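Des nouvelles du club robotique : un printemps passé dans le simulateur

Chers parents, chers anciens, chers curieux qui nous lisez encore (vous êtes plus nombreux qu'on ne le pensait, merci !), voilà enfin le petit compte rendu promis à la dernière assemblée, celui qu'on repoussait de semaine en semaine parce que les élèves avaient toujours « juste un dernier essai » à lancer avant qu'on puisse écrire quoi que ce soit.

Pour celles et ceux qui nous rejoignent en cours de route, le club s'est inscrit cette année au défi Kotham, catégorie lycées. Le principe est simple à raconter et beaucoup moins simple à réaliser : chaque équipe doit apprendre à un bras robotisé à saisir des objets du quotidien et à les déposer à l'endroit demandé, d'abord en simulation, puis, pour les équipes retenues, sur du vrai matériel. Nous avons deux équipes en lice, Tokus et Nakora, qui se partagent la même salle, les mêmes ordinateurs un peu fatigués et, il faut bien le dire, la même boîte de biscuits.

Les premières séances ont surtout servi à s'approprier le logiciel. On y a passé du temps, peut-être trop au goût de certains qui voulaient voir bouger quelque chose tout de suite, mais il a bien fallu comprendre comment on place un objet, comment on règle le frottement entre les doigts de la pince et ce qu'elle attrape, et pourquoi un verre posé un millimètre trop bas se met à trembler puis s'envole au plafond. (Grand moment de joie collective, ce verre. On nous en parle encore à la cantine.)

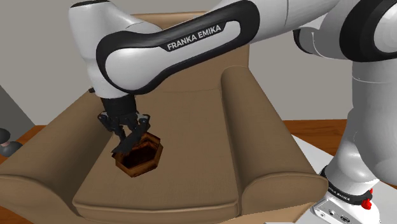
L'équipe Nakora a choisi de travailler sur la récipients creux, une famille d'objets que le règlement du défi note plus généreusement que les cubes et les boîtes. Un creux, cela se prend par le bord, et le bord ne pardonne pas grand-chose : si la pince descend de travers, elle pousse l'objet au lieu de le saisir. Les élèves ont donc multiplié les formes et les supports, jusqu'à ce petit bol hexagonal en bois posé sur l'assise d'un fauteuil, avec les deux doigts noirs de part et d'autre du rebord. Les six côtés ont donné lieu à une longue discussion au tableau, les uns voulant viser deux faces opposées, les autres préférant laisser le programme choisir son angle. Il y a aussi la question des accoudoirs, auxquels on ne pense pas quand on s'est entraîné sur une table bien dégagée, et qu'il faut ajouter aux obstacles dans le calcul de la trajectoire.

Côté chiffres, puisque plusieurs d'entre vous nous les ont demandés : Nakora a lancé 1 672 essais depuis la rentrée des vacances d'hiver, dont 1 438 comptés comme réussis par le simulateur. C'est encourageant, même si nous savons tous que le règlement prévoit des objets surprises pour la finale. Tokus, de son côté, a préféré une approche plus lente, avec 139 essais seulement, mais chacun est relu et commenté dans un cahier que nous vous invitons vraiment à feuilleter - il y a des schémas magnifiques et quelques remarques assez drôles sur le caractère des tasses à anse.

Nous voulons aussi remercier la maison Dimitrov, qui nous a prêté trois postes de travail jusqu'à la fin de l'année scolaire. Les calculs qui tournaient toute la soirée se terminent maintenant avant le goûter, et cela change beaucoup l'ambiance de la salle, où l'on peut essayer une idée et en voir le résultat dans la même séance.

La suite, maintenant. Les dossiers partent en mai, avec une vidéo de démonstration et un texte de présentation que les deux équipes rédigent en ce moment (si vous avez l'œil pour les fautes d'orthographe, votre aide sera reçue à bras ouverts). Nous organiserons avant cela une petite portes ouvertes à 17 h 30, dans la salle habituelle au fond du couloir des sciences, où chacun pourra prendre la souris et tenter d'attraper un objet. Les petits frères et petites sœurs sont les bienvenus, les gâteaux aussi.

Pour vous inscrire, un mot dans le carnet de liaison ou un message à l'adresse du club suffit.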